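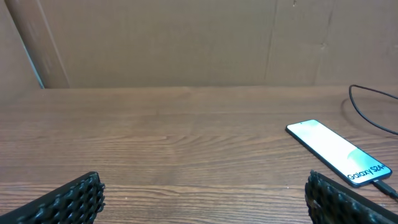
Grivik Charging Cable, black

I've been selling the Grivik from my little shop in Bridstead since November, and it's the one I use on my own desk too. It's a plain black phone cable and it costs £6. I like a black one on a wood table — the white ones always look grubby to me after a month or so, and then I start wiping them, and then I'm late opening up.

It will sit in a loop if you let it. Mine comes out of the packet quite curly, so I leave it stretched across the table overnight and it's much better behaved by morning.
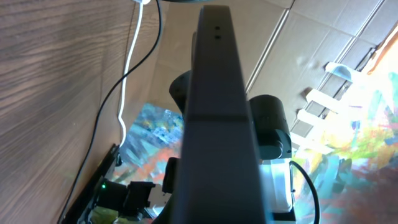 Woo-jin Yoon: Bought two of these from the Lulwood stall. The plug end is a snug fit and I had to push harder than I expected the first time, but it's been fine since. Would love a longer one for the sofa!

I've passed the sofa request on to Ji, who does my ordering (there's a box of 700 to get through first, so please be patient with us).

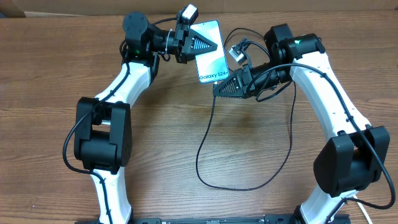
234 words

A few bits on looking after it. Pull it out by the plug, please, and never by the cord, especially if you're grabbing your phone in a hurry. If it won't click in, have a look for pocket fluff in the phone's socket before you blame the cable. I did exactly that and sent back a perfectly good one — very embarrassing. Coil it loosely when you pack it and don't wind it tight round anything. 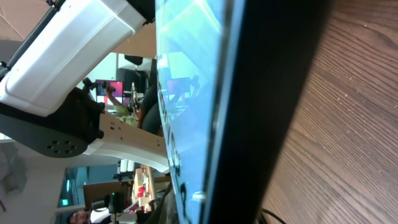 Can I bring it back if I don't get on with it?
You've got 60 days, and I don't mind if the packet's been opened. Bring it to the shop or the stall, whichever is nearer.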